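Automatización del puesto de recogida y clasificación en Plindavix: qué cambia para la plantilla

Proyecto de fin de ciclo. Automatización y Robótica Industrial
Memoria final, entregada en junio

1. Punto de partida

Plindavix recibe devoluciones de tiendas en línea. Los artículos llegan mezclados en cajas, se vacían sobre una mesa y una persona los separa, comprueba que corresponden al albarán y los coloca en la estantería que toca. No hay dos cajas iguales. En la nave de Kestormont trabajan así 45 personas repartidas en 2 turnos, y la dirección quiere saber si un brazo robótico puede encargarse de una parte de la mesa.

El encargo que recibimos era técnico: simular el puesto y medir tiempos. Durante las primeras visitas vimos que las preguntas de los operarios iban por otro lado. Querían saber quién vigilaría el brazo, qué pasaría con los descansos y si se seguiría cobrando el plus por manipulación de peso. Por eso pedimos ampliar el trabajo y dedicar la mitad de la memoria a estas cuestiones.

2. El puesto simulado

No se nos permitió instalar nada en la nave, así que el puesto se reprodujo por ordenador. Usamos el entorno Flirnon, que ya conocíamos de segundo curso. El modelo tiene un escritorio con estantería encima, un brazo situado a un lado con una pinza y un juego de objetos sueltos que se cambia entre pruebas.

Los objetos se eligieron por lo distintos que son de agarrar. Un lápiz es pequeño y queda casi a ras de la mesa. Un teléfono tumbado ofrece muy poca altura a los dedos de la pinza. Una mancuerna se coge bien por la barra, pero si se coge por un disco se gira. Un jarrón con el cuello estrecho obliga a decidir por dónde se aprieta.
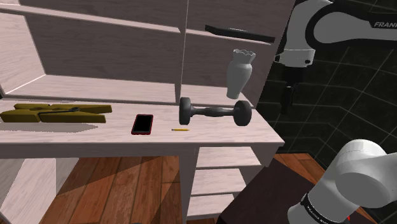 Las proporciones de los modelos no siempre son las reales. La biblioteca de objetos de la que partimos mezcla escalas y la pinza de la ropa, por ejemplo, es mucho mayor de lo que debería al lado del teléfono. Lo dejamos así porque para estudiar el agarre nos servía, pero los resultados con esa pieza no se pueden trasladar a una pinza corriente.

3. Pruebas y resultados

Se lanzaron 114 intentos. En cada uno el brazo tenía que coger un objeto de la mesa, levantarlo y dejarlo en un estante. Completó 100. De los fallos restantes, la mayor parte fueron con el lápiz, que se escapaba al cerrar los dedos. Los demás se repartieron entre el teléfono y el jarrón cuando este se encontraba dentro de un hueco de la estantería, donde el brazo tiene poco sitio para maniobrar.

Estos datos son de simulación. En la nave hay bolsas de plástico, etiquetas despegadas y cajas rotas, y nada de eso estaba en el modelo.

4. Lo que cambia para las personas

Hablamos con operarios de los dos turnos y con la delegación de Henriques, la empresa que lleva el mantenimiento de las cintas.

Peso. Es el cambio mejor recibido. Las piezas pesadas pasarían al brazo y los operarios más veteranos lo ven como un alivio. La duda es el plus. El convenio lo liga a la tarea, y si la tarea desaparece el plus también. Recomendamos que este punto se negocie antes de comprar ningún equipo.

Ritmo. Hoy cada persona marca su velocidad y se para cuando lo necesita. Con el brazo, el operario quedaría pendiente de las piezas que el robot rechaza, que llegan sin regularidad. Varios nos dijeron que prefieren un trabajo continuo a estar esperando un aviso. Proponemos una bandeja intermedia donde se acumulen los rechazos, de manera que se puedan revisar por tandas.

Formación. Alguien tiene que saber rearmar el brazo después de una parada. La dirección pensaba dejarlo en manos de Henriques, pero su técnico tarda en llegar y por la noche no hay servicio. Nuestra propuesta es formar a dos operarios por turno y reconocerles la categoría correspondiente.

Espacio. El brazo necesita una zona despejada a su alrededor. En el plano actual esa zona coincide con el paso hacia los vestuarios, de modo que habría que mover la mesa o abrir otro acceso.

5. Propuesta

Recomendamos empezar por un solo puesto, en el turno de mañana, y limitar el brazo a artículos rígidos de tamaño medio. Lo pequeño y lo frágil seguiría haciéndose a mano. También pedimos que los operarios participen en la elección de la ubicación, ya que el conflicto con el paso a los vestuarios lo detectaron ellos y no figuraba en la documentación que se nos entregó.

Queda pendiente repetir las pruebas con embalajes blandos y con la escala de los objetos corregida. El modelo del puesto y las hojas de tiempos se adjuntan en el anexo B.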